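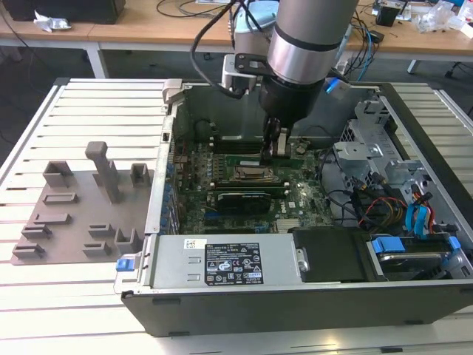
The old Dell on its side, panel off. Green memory module by the middle of the board.

October 2024

Spent most of the day on old desktops. Izzati Tarigan brought another one over from the Dornach office and we put it down on the slotted table next to the first. Both are heavier than I remember these things being. My back noticed.

I started with the one in the photo. The side came off without a fight, which I can't say for the ones we did in August. I had forgotten how much blue there is inside. A release tab at one corner, latches on the drive carriers, all in some shade of blue so you know where to put your hands. I like that. The newer machines we get from Shboul have none of it and I end up hunting for screws with a flashlight.

The memory is what I was after. It sits close to the processor socket, and the graphics card lies across the board just below, so there is less room for fingers than you'd want. I wrote on the sheet: memory first, then the graphics card, then drives, power supply last. Izzati does the card first. We talked about it over lunch and she did not change her mind and neither did I.

The cables are the part I dislike. Black, red, yellow, orange and blue, all down one side in a bundle, and whoever put it together knew where each one went and I don't. I have started putting a bit of masking tape on each connector before I pull it and writing a letter on the tape. It adds 5 minutes a machine. Izzati says we are only stripping them for parts, so why bother, but two of the last lot went back together again for the Melemura reading room and I was the one who had to do it, without tape.

Lunch was the rest of the lentils. Cold, since the microwave upstairs is still out.

In the afternoon I sorted the parts bins. The big one had memory mixed in with drive rails and a lot of short screws, plus a pair of reading glasses I have been missing. I moved the modules to the flat trays and labeled those by size. Anything with no sticker goes in the tray at the back until I can test it. There are more of those than I'd like. The hard drives go in the locked cabinet and stay there until they are wiped, and I need to ask for a second key, having walked up and down the stairs for the first one all afternoon.

Dust was bad. I took the second machine out to the loading door with the small blower and it went all over my sweater. I should keep an old shirt down here. I keep writing that and not doing it.

Brelance called at four to ask when they can have their three desktops. I said next week. They want them with more memory than they had, which depends on the untested tray, so I didn't promise anything beyond the machines turning on. They also asked about monitors. We have over 40 on the shelf and I would be glad to see them gone, but the man wanted to check his desks first.

Left the black duct cover out where I'd see it. On the last batch I put one of those away in a bin and found it again a week after the machine had gone out the door.

Home by six. Soup, dishes, a call with my sister about the car. She thinks it's the alternator. Tomorrow: masking tape, the second key, and find out whether the 60 cleaning wipes I ordered ever came in.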